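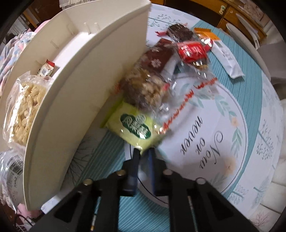 Support > Club Scoring > Closed tickets
Fixtures Scorecards Help Contact

Thanks so much for bearing with us, and for sending over the whole Gomdale scorecard! We ran it through twice – same result both times. Skuranby's last pair put on 6 leg byes in the final over, and the app was adding them to the batter as well as to extras, so the total came out as 121 when the umpires had 115.
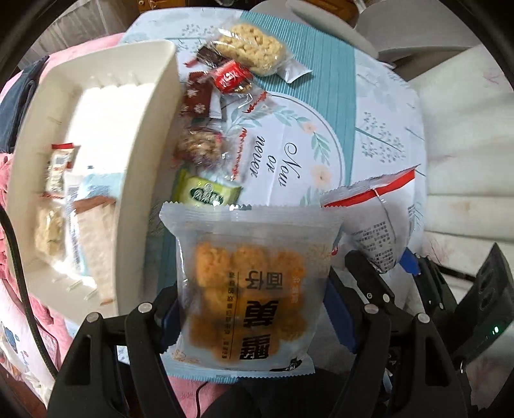
Please log out, update, and reopen the match from your saved list. If the total still looks wrong after five minutes, reply to this ticket and we'll gladly fix it by hand.

Filed under: Scoring errors, Extras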